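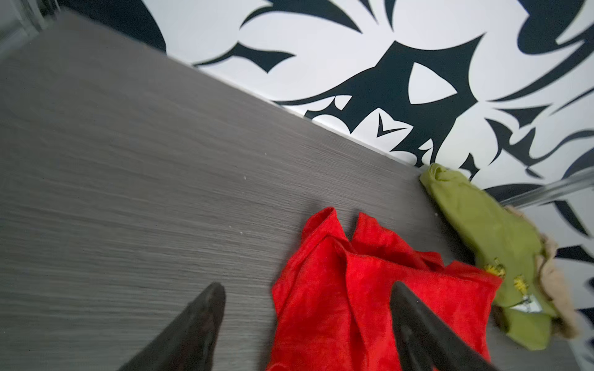

*Sorting cloths by machine: the gripper over a crumpled red cloth, with green and beige fabric beside it.*

## Can a machine do the laundry pile yet?

Partly. Picking up is well ahead of folding, and folding is well ahead of putting away.

**Picking up.** A two-fingered gripper can pinch a crumpled cloth if there is a raised fold to take hold of. Thick, fuzzy cloths are easier than thin, shiny ones. Flat cloths are the worst, so drop them in a heap.

**Sorting.** Colour is the simple part. İlker Bayram ran 1,147 picks on the bench at Bendel last April, and most of his mistakes were two items coming up together. Leave a hand's width between things if you can.

**Folding.** Tea towels and flannels, yes, slowly. Allow 2 minutes each. Shirts and anything with elastic still need a person.

**Care labels.** Read these yourself. A label in a crease is easily missed, and the Klinhom sorter we tried put wool in with the towels.

If you are setting up a table for one of these:

- Use a plain worktop and wipe off crumbs and fluff first.
- Keep fabric away from the back edge, where it bunches up and the fingers can't get round it.
- Empty pockets before the pile goes down.
- Check the finger pads for wear every 2,000 picks.

For a family wash, two people and a clear bed are still quicker.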